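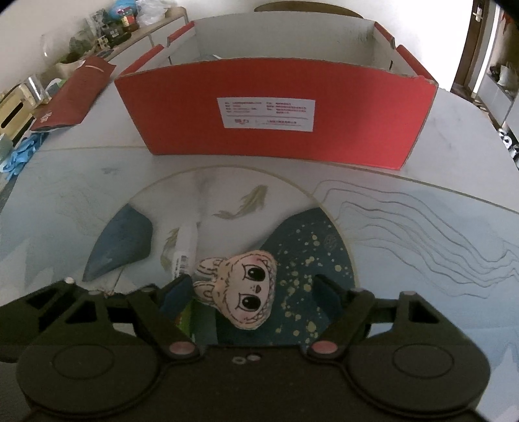 The Second Life of Stuffed Toys

The repair shop on the main street of Pladthorpe opens at 9 in the morning, and by half past there is usually someone at the counter with a bag. Most of the work is zippers and coat linings. The rest is stuffed animals, and that part of the business has grown every year since the shop opened in 2012.

Dagmar Lukáč trained as a tailor and did not plan on toys. Her first was a bear with a torn neck, brought in by a customer who was picking up a pair of pants. She charged the price of a hem. The customer told her sister, and the sister had a dog made of corduroy with no stuffing left in its legs.

She now keeps a ledger of every toy that comes through. The last entry when I visited was number 649, a gray elephant from a family in Drillberg whose trunk had come off in a car door.

Repairs follow a set order. The toy is weighed, its seams are checked, and the owner is asked what should stay the same. This last question matters more than people expect. Parents often want the fur cleaned and the face redone. Children almost always want the face left alone, even when an eye is missing. Lukáč writes down the answer and has the owner sign it. She had one bad experience early on, when she straightened a rabbit's crooked ear and had to put the crook back in.

Stuffing is the easy part. Polyester fill is cheap and washes well, though toys made before the 1960s may hold wood wool or cotton waste, and those she opens slowly and refills with the same material if she can get it. Fur is harder. A good match for worn mohair does not exist in a store, so she keeps a drawer of old scraps and rubs new cloth with a wire brush until it looks tired enough.

Adults bring in more than half of the toys. Otakar Oravec, a retired bus driver from Eder, came in December with a monkey he had been given at the age of 2. He had kept it in a closet through three moves. "I wasn't going to throw it out, and I wasn't going to look at it like that either," he said. The repair took two evenings and cost him less than a pair of shoes. The monkey sits on a shelf by his radio now.

For small damage, Lukáč tells people to do it themselves. A ladder stitch closes most split seams, and any sewing book will show it. Use strong thread, doubled, and pull it snug every few stitches. Wash by hand in cool water with a little mild soap, press the water out in a towel – no wringing – and let the toy dry lying flat. Toys with a music box or a battery pack should only be wiped down.

She is teaching the work to one apprentice, who handles the seams and is starting on noses. Noses are all hand embroidery, and a stitch out of place changes the whole expression. The apprentice practices on a strip of felt pinned to the wall, which so far has eleven noses on it. The waiting list is six weeks, longer before the holidays.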